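Subject: Re: [Dumell list] Hall hire and the January swap day

On 20th January the Dumell secretary wrote:

> Hello all, the hall people have put the hire up to $567 for the full day.
> Do we still want the whole day, or would a morning do? Also, can anyone
> remember what we paid for the tea urn? I need an answer by the end of
> the week please.

Hi everyone,

Thanks for chasing this up, I know it's a thankless sort of job in the heat. My vote is for the morning only. Last year I was there from set-up to sweep-out and I'd say the best of it was over by lunch, with just a few of us left sitting by the fan, eating the last of the lamingtons and talking about tomatoes (very pleasant, mind you, but we can do that on my verandah for nothing).

The urn I can't help with, sorry. I have a feeling we borrowed it from the Vondereo tennis club and gave them a fruit cake, so it may not be in the books at all.

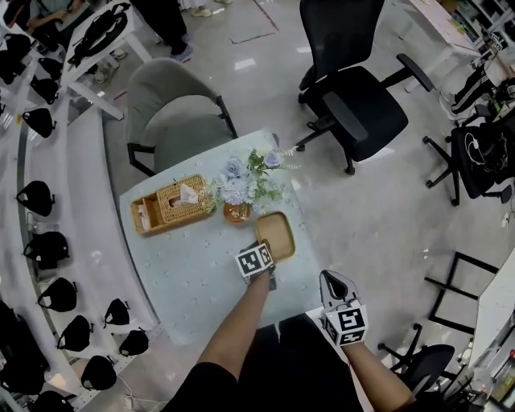
While I'm writing, I've been through my seed tins and I'll have 13 packets of the climbing bean for the swap table, plus a good lot of the purple basil if it finishes drying in time. I've also got about 3,000 poppy seeds by the look of the jar - more than any one garden needs, so please bring an envelope and help yourselves! If anyone still has the flat yellow pumpkin that came from the Tristeteo garden, I'd dearly love three or four seeds. Mine went to the possums two summers running and I miss it in soup.

Could whoever does the labels please write the year on them this time? I sowed some carrots in spring that I suspect were older than my grandchildren, and not one came up.

I can bring 3 trestle tables in the trailer and I'm happy to do the early set-up, but I'll need a hand getting them up the side steps, as my knee is playing up again. Let me know on the list or just ring me after tea.

Cheers, and keep your water up to those beans,
Your neighbour with the green gate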